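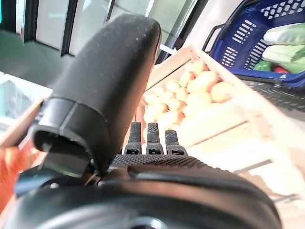
Celina Adamczyk has specified returnable packaging at Hirnex for 4 years, and for most of that period her work has concerned open wooden crates: how they are made, how they are packed, and at what point they should be withdrawn. The firm's Ziltbridge store keeps 472 of them in circulation. The one shown is typical of the material she works with, in pale, unfinished planks with long slats down the side. We spoke on 25 Jan 2019, mainly about the slatted type, which she regards as poorly understood by the people who load it.

The first question was why the timber is left bare. Adamczyk said that paint and varnish had both been tried before she joined. "A coating hides the things I need to see. If a board splits along the grain, I want the split to show on bare wood. Under varnish you get a cloudy line that might be a crack and might be a scratch." Bare boards also take a pencil mark, and the packers at Ziltbridge still write the packing order on the inside face of the top slat.

She accepts that bare timber picks up dirt. The store brushes crates out with a stiff hand brush and does not wash them. "Washing raises the grain. You then have a rough surface against whatever goes in next, and it has to be sanded or lined."

On slats, her position is that the gap matters more than the thickness of the board. A gap that is too wide lets the corner of a small carton work its way out between two slats, where it is crushed when the next crate is pushed up against it. The Hirnex rule is that no item may be packed loose if its smallest side is narrower than the gap. Small items go into an inner box first. "People read that rule as being about things falling out. Very little falls out. The damage is to corners."

Packing order is set down on one sheet. Heavy and flat items go in first, against the base boards, and tall items stand along the long sides with their flat faces to the slats. Soft goods fill the middle. Adamczyk would like the sheet to be shorter. "Step 3 says to check the load is level, and then step 5 has you add the paper, which changes the level. I have asked for those two to be swapped."

The paper itself was the subject of a longer exchange. Hirnex used shredded paper until November, when it moved to crumpled sheets supplied by Bremell. Shredded paper came out through the sides and had to be swept up at both ends of the journey. Sheets stay in place but are easily packed too tightly. She has seen side slats bowed outwards by paper alone, with the nails starting to lift. "If you have to lean on it, take a sheet out."

Nails are her usual reason for withdrawing a crate. Of the last 182 inspected, 3 were scrapped outright for split corner posts. The rest of the rejects went for repair, nearly all of them with raised nail heads on the end boards. The repair is to draw the nail and fit a screw a short distance away from the old hole. Driving the same nail back in is not allowed. "It goes in easily, and it comes out just as easily."

I asked whether a folding plastic crate would remove most of these problems. She has had a set from Kang on trial and has no complaint about their strength. Her difficulty is with repair: when a hinge breaks, the whole side is replaced, and the store must hold spare sides for it. A wooden slat can be cut from stock in the yard.

The trial continues until the spring. In the meantime she is redrawing the end board with the grab hole set lower, so that the plank above the hole is deeper where the hand pulls on it. Two sample boards have been cut. The first had the hole too close to the nail line, and she is waiting for the second to come back from loading tests.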